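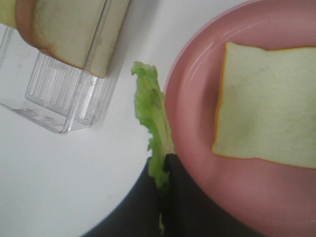

Vol. 15, page 3

Product corner: the Sonditz food kit

For this issue we were asked by several readers to look at the Sonditz kit, the small package for people who want to teach a robot arm to do kitchen work. It is sold by Damex and it arrived at our Zulinport workshop in September. I had the kit on my bench for most of that month, so I can report on it with some patience.

In the box you get two padded fingers, a small camera for the wrist, one cable and a printed guide of 183 pages. The guide is good, but it was written for a person who already knows the software, and I had to read the chapter on calibration three times. The price is 672 dollars before shipping. A spare pair of finger pads is sold apart, and I would order one together with the kit.

The guide proposes some first tasks, and I chose the sandwich. The parts are easy to buy and they cost little: white sliced bread, cheese, lettuce, a plate, a clear plastic container. Bread is a harder object than I expected. If the fingers close too much, the slice keeps the mark of them, and if they close too little, it slides away. The kit allows you to set the closing force in small steps, and this is for me its best feature. After one evening I had a value that worked for bread, and I wrote it on a piece of tape on the arm.

Lettuce is another story. Every leaf has its own shape and colour, and it bends when you lift it. In my notes I have 191 tries at the whole task, and most of the bad ones stopped at the lettuce. The cheese gave less trouble, provided that it was cold from the fridge.
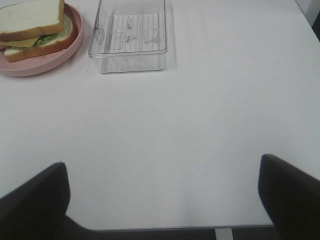
Bread, cheese and lettuce on the pink plate, with the top slice a little out of line.

A small shift between the layers is normal with this kit, and you should not buy it if you need a perfect stack. The camera looks down from the wrist, so it has a good view of the table but a poor one of the side of the pile. Damex has a second camera for the side – I did not test it.

What I would like to see improved is the cable. It is too short for a bigger arm and it pulls at the wrist when the arm turns to the left. The Khổng adapter, which many of our members already own, solves this with a longer lead and fits without tools.

For a club or a school lab I can recommend the kit. For use at home I find it still a bit expensive, and you will also need a table that you can leave set up for some weeks. Our kit can be borrowed by members for 15 days at a time. Please write your name on the list by the workshop door, and wash the containers before you bring them back.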